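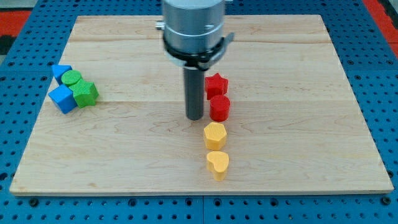

23rd November
By Triệu

I bought the Trollov board in January as a flat surface for the children's table and for small jobs of my own. It cost $49, plus $11 for delivery. The cheaper one I had before it, from Fodis, bowed within three months and went out with the trash.

The Trollov is a plain rectangle of light-colored wood, made up of planks glued edge to edge. The seams are faint and I can't feel them with a fingernail. Mine has wavy darker streaks running along it and a bit of swirl in the figure. The shop listing showed a much plainer piece, so if you want an even color you may need to ask before ordering. I like the streaks.

The finish is a light varnish, smooth but not slippery. Wooden shape blocks stand up on it without sliding, including the red star, which fell over constantly on our old plastic tray. Pencil comes off with a damp cloth. Felt pen mostly comes off. I left a wet mug on it overnight in the spring and got a pale ring that took a couple of weeks to fade.

It has stayed flat. I checked it with a steel rule last week, corner to corner both ways, and found no gap worth mentioning. I keep it indoors and store it lying down. On a pegboard bench top it sits well enough, although it will creep if you lean on one side. I put a strip of rubber mat underneath when I'm sanding.

Two complaints. The edges came sharper than I would like for something children use, and I went over them with 200 grit before it went on the table. That took ten minutes and left a slightly duller line where the varnish had been. The other is the lack of any handhold. It is wide enough to be awkward to pick up off a flat surface, and I usually end up sliding it over the side of the bench first.

I also looked at the Triscombe board, which has rounded corners and cutout handles. It costs a good deal more and was out of stock both times I checked. I would buy the Trollov again at this price. If the edges were eased at the factory I would have very little to say against it.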